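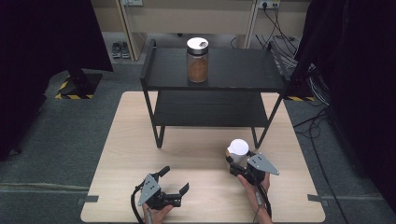

Ticket 2545: Break room coffee subscription will not stop

Category: Facilities / Vendor accounts
Vendor: Stenari Coffee Delivery
Opened: April 12, 2018
Priority: Low (changed to Medium by requester, changed back, changed to Medium again)
Status: Closed, see last entry

Problem as reported

We canceled the Stenari subscription for the second-floor break room. The website said it was sorry to see us go. Another case of ground coffee arrived the next morning, along with an invoice for $495. Please make it stop. I have nothing against the coffee. I have something against the closet door no longer closing.

Steps already tried by requester

Canceled on the website. Canceled again. Replied to the cancellation email, which came from an address that does not accept replies. Refused a delivery at the front desk, and the driver left it at the side door.

Log

Entry 1
Logged in with the office account. The dashboard shows no active plan and offers us a discount to come back. Shipping history shows three deliveries since we left. Asked the chat window about this and was sent an article on grind sizes.

Entry 2
Phoned Stenari. They see one account under Nasution Building Services, canceled, and nothing else. I read them the number off the latest packing slip. It belongs to a different account, one digit longer, which they can't discuss with me as I'm not the account holder. They wouldn't say who is.

Entry 3
Went through old purchase requests. In September we tried a sampler through Brandano, the office supply reseller, and the form had a box for "keep me stocked." The box was checked. So there were two subscriptions all along, and we'd been drinking both of them without complaint, which says something about the second floor.

Entry 4
Emailed Brandano to cancel. Auto-reply promises an answer within 21 business days. Called instead. They can cancel, but only before the next order is generated, and the next order had been generated while I was on hold.

Entry 5
Asked accounting to block the card. Accounting pointed out that the Brandano orders go on a monthly statement and not on the card. Withdrew the request and apologized for the tone of it.

Entry 6
Brandano confirmed cancellation in writing. Reference Narerel-3, apparently the name of their order system. They'll credit the last invoice once the unopened case comes back. Return label printed – twice, as the first one was addressed to us.

Entry 7
Case picked up. Credit posted. Closet door closes if you lean on it.

Resolution

Duplicate subscription through reseller. Both canceled. If a delivery shows up anyway, take a picture of the packing slip and reopen this ticket. Please don't open a new one, and please don't open the coffee.

Requester comment after closing

Confirmed, no delivery this week. We are out of filters.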